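Notebook, Saturday, June

I've been putting off writing up the ground rules for the disassembly bench, mostly because I kept hoping Ebere would do it (she writes much tidier notes than I do), but after the week we've had I think it's better to get them down while they're fresh, and she can scold me about the wording on Monday.

First rule, and the one I care about most: the tower gets unplugged, the power button gets held in for a count of 7, and only then does anything go near it, arm or fingers. I know it feels fussy when the machine has been sitting on a shelf in the Ulow store since spring. Do it anyway, please, and initial the sheet.

Second, hands stay off the table while either arm has its drives on. Reaching in to nudge a cable is exactly the sort of thing we all do without thinking — I caught myself at it twice on Thursday.

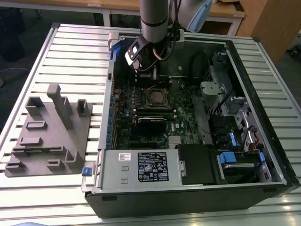

Third, the speed cap. Oluwaseun and I settled on 70 mm a second for anything inside a case, and slower still near the processor socket, where one clumsy brush will bend pins and spoil the board for the Eltgate people, who do want to reuse them. If you change the cap for a test, write the old value here before you change it and put it back before you go for lunch!

Fourth, drives. Anything with storage in it goes on the Dauda list by serial number and into the locked drawer the same day. We don't power them up out of curiosity, however tempting.

Still to sort out: whether the gripper force limit ought to differ for plastic latches and metal brackets. I rather think it should, but I'd like another go with the softer pads first.

Comments (2)

Oluwaseun Babalola: Happy with all of this. Could we add wrist straps to the second rule? I've hung two by the door.

Ebere Ibrahim: Wording is fine, no scolding. The sheet needs a column for the cap, I'll print new ones.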